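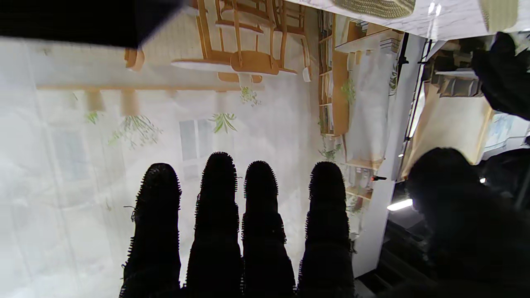 A bright room with a round table, printed upside down on a translucent sheet.

The lifetime guarantee and other bedtime stories

I own a backpack that is guaranteed for life. I have owned it for 8 years, the zipper has been dead for two of them, and so far the guarantee has got me one email address that bounces and a form that wants the original receipt. Who keeps a receipt for a backpack for six years? The company, Drorno, knows the answer as well as I do. It priced the bag accordingly.

Lifetime guarantees are everywhere again. Socks have them, frying pans have them, and in August I was offered one on a garden hose. We are told this is good news for people who are sick of throwing things away, and I'd like to believe it. But I have started reading the terms, and they are a strange kind of promise.

Start with the word "lifetime." Most of us take it to mean ours. Drorno takes it to mean the bag's, which it defines on a separate page as the period in which the product "can reasonably be expected to perform." So the bag is covered until it wears out. A guarantee like that would fit a banana.

Then there is wear and tear, which is nearly always excluded. I can't think what else happens to a sock. Sasten, which sells socks and sweaters at prices I won't repeat in front of my father, covers "defects in materials and workmanship" and rules out holes from rubbing, washing, snagging or "unusual use." You pay the postage to send them in. You pay it again to get them back if the claim is refused.

The defenders say that a company wouldn't offer such a thing if its goods were bad, because the claims would sink it. That only works if people claim. A guarantee costs the seller nothing when the buyer has moved house, lost the paperwork, forgotten the password or decided that an afternoon of his life is worth more than a sweater. I would guess that covers most buyers. It certainly covers me.

I don't say they are all frauds. My neighbor's saucepan lid came back from Cutico repaired, free, in under a month, and she has talked about it ever since. One good story like that sells a lot of saucepans. What I would like to see is the other number. If a firm sells 3000 coats, gets 400 claims and pays 900 dollars in all, I'd want that printed on the tag next to the little gold seal. I have written to all three companies asking for their figures. Cutico sent a coupon.

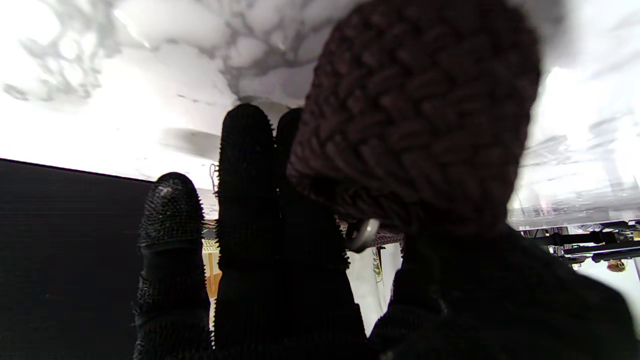

Panya Limsakul, answering an earlier column of mine on the same subject, thinks I am asking the wrong thing of these firms. Her view is that a guarantee should be short and plain, three years with no receipt and no exclusions, and that anyone offering "forever" should be treated like a man offering forever on a first date. She would also make the shop that took the money handle the claim at the counter.

I could live with that. Three years I can hold somebody to. I would even pay a bit more for it, which I never thought I'd write, provided there was a counter and a person behind it with the power to say yes.

Meanwhile the backpack is closed with two safety pins. Drorno has a new model out, also guaranteed for life, and keeps emailing me about it from an address that works perfectly.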